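Gap under sofa after laying tile floor, feet no longer level
Clornero Home Help > Flooring and Furniture
Posted 1 Mar 2019 by Joonas Harju

I replaced the carpet in our living room with white ceramic tile last July. The sofa is a three-seat Ramham with a brown cover and four screw-in feet. On carpet it sat flat. On the new floor it rocks on one diagonal, and when someone sits at the left end the opposite back foot lifts 6 mm.

I have swapped the feet between corners and the same corner still lifts, so I don't think a foot is short. The subfloor is concrete. I did not use leveling compound — the old carpet felt flat enough underfoot.

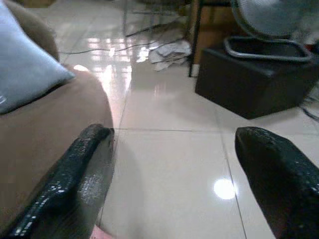

Moving the sofa 2 feet along the wall reduces the rocking but does not remove it. Is this the floor or the sofa frame, and can I fix it without lifting the tiles?

gashaw_flooring
Probably both. Do this before buying anything.

Put a long straightedge on the floor where the feet stand, first along the wall and then across both diagonals. Slide a feeler gauge under any gap and write down the reading. Then turn the sofa 180 degrees in the same spot. If the lifting corner stays at the same place in the room, the floor is low there. If it travels with the sofa, the frame is twisted. If the size of the gap changes as well, you have some of each.

A twisted frame is common on long sofas. Carpet pad compresses under the heavier corners and hides it. Check that the threaded inserts are seated square and that the corner blocks are tight. If they are, fit adjustable glides with the same thread as your feet. The usual sizes are M8 and M10, so measure yours. Set the glides with the sofa loaded and check again after 24 hours.

If the floor is low, look at the limit in the installation sheet for your tiles. Past that limit the grout joints are stressed every time somebody sits down, and they will crack. A shim under the foot steadies the sofa but does nothing for the joints.

asport77
had the same with ours, folded cardboard under one foot. 8 months and still fine

Joonas Harju
Turned it around. The lifting corner moved with the sofa, same gap. The inserts are M8 and I have ordered glides.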